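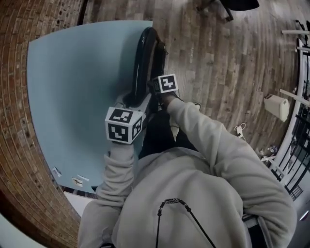

Gripping the curved black part at the light blue table.

## Curved parts: bench notes, May

Notes on the handling trials at Atedik, kept by Marlene Strobel and Jannik Albers. The subject is a curved part from the Jutetti range: a glossy black loop, open in the middle. Batch size is 137 pieces and each piece is handled 6 times before it goes back on the rack.

**Position.** The loop rests on the tabletop for the whole of the check. Both hands stay on the rim. Lifting is a separate step and is logged separately.

**Surface.** Gloss black shows every fingerprint and most fine scratches. Highlights along the rim are the quickest guide – a clean line of light means an even finish, a broken one means the part goes to Benedek Orbán for a second look.

**Table.** The top is matte, so it throws back little glare. Pale blue was chosen over white after the first batch; dark edges are easier to follow against it. Working height is 900 mm and is not altered between operators.

**Records.** One line per piece: part number, operator, start time, result. Rejects are marked with the position of the fault, measured along the outer rim from the left-hand end. Gisela Grube holds the sheets for earlier batches. Please return them in batch order.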